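How Do Film Baddies Get Made? (And Why Do We Love Them?)

A kids' guide to villains on the big screen

Every good story needs trouble. Somebody has to steal the map, freeze the river, lock up the hero's gran. That somebody is the villain! But where do villains come from? Who decides if they get a cape? Let's go, quick, lots to get through.
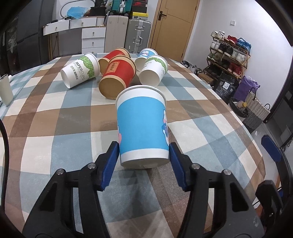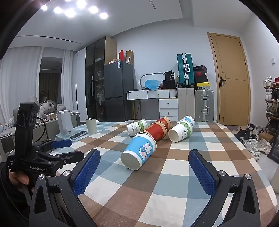
Paper cups on a checked tablecloth.

WHAT IS A VILLAIN?

A villain is a character who wants something and will hurt or cheat people to get it. That's it really. Doesn't have to be a monster. Could be a headteacher, a king, a very cross goose.

There's another word too, antagonist (say it: an-TAG-uh-nist). It means whoever stands in the hero's way. Most villains are antagonists. But not all antagonists are villains! Say a girl wants to run off to sea and her dad says no. He's the antagonist. He isn't bad, he's just worried.

STEP ONE: WHAT DO THEY WANT?

Writers start here. A baddie who wants "to be evil" is boring. A baddie who wants a crown, or a friend, or to be left alone on their mountain... much better.

We'll use a space adventure called The Lamps of Jasuria. The baddie is Lord Braltateck. Big boots. Huge voice. He wants to put out every lamp on the planet Jasuria. Why? You don't find out till near the end. When he was small his home burned down, and he's been scared of fire ever since. So he's wrong, very wrong, but you sort of get it.

Ognjen Matić wrote the script. His first go at Braltateck had no reason at all. "He just shouted a lot," he says. "I got bored of him by page 37, and I was the one writing him."

The script went through 3 big rewrites after that. Rewriting is most of the job.

STEP TWO: HOW DO THEY LOOK?

Next, costume and make-up. Old films often put the baddie in black and the hero in white so you could tell them apart fast. Films still do it sometimes. Others play tricks and give the villain a nice smile and a yellow jumper.

Pramila Tripathi designed the costumes for Jasuria. Braltateck's cloak has 310 little metal scales, all sewn on by hand. It was so heavy the actor had to sit down between shots. She made his helper, Jusach, look soft and round and friendly. Bit of a clue there. Watch Jusach closely!

One thing to think about. For a long time films gave villains scars, or a limp, or an accent from far away, as if those things made a person bad. They don't. Lots of film makers have stopped doing it and lots of people are glad.

STEP THREE: HOW DO THEY SOUND?

Close your eyes next time a baddie comes on. Hear the music? Many villains have their own tune, called a theme. Low notes, slow drums. Later on the film can play just a bit of it and you know they're near, even when the screen shows an empty corridoor.

Voices matter aswell. Some villains roar. Some whisper. Whispering is often scarier, because you have to lean in to hear it.

STEP FOUR: WHEN DO WE MEET THEM?

Some films show you the villain straight away. Others hide them. A shadow, a hand on a chair, a name people won't say out loud. In Jasuria you don't see Braltateck's face for 83 minutes! Your imagination does the work and it's usually worse than anything in the costume box.

DO THEY ALWAYS LOSE?

Mostly, yes. But some villains change their minds and help the hero. This is called redemption. It works best if the film has dropped hints early. Old Captain Huamán in Jasuria starts out chasing the heroes and ends up lending them her ship.

And some get away. That usually means a sequel.

WORDS TO KNOW

Villain: the baddie
Antagonist: whoever is in the hero's way
Motive: the reason someone does something
Theme: a tune that belongs to a character
Redemption: when someone bad turns good
Sequel: the next film in the story

HAVE A GO

Make your own villain. Get some paper. Write down their name, what they want, and what scares them. Then draw their shoes. Just the shoes! Show a friend and see if they can guess what sort of baddie it is.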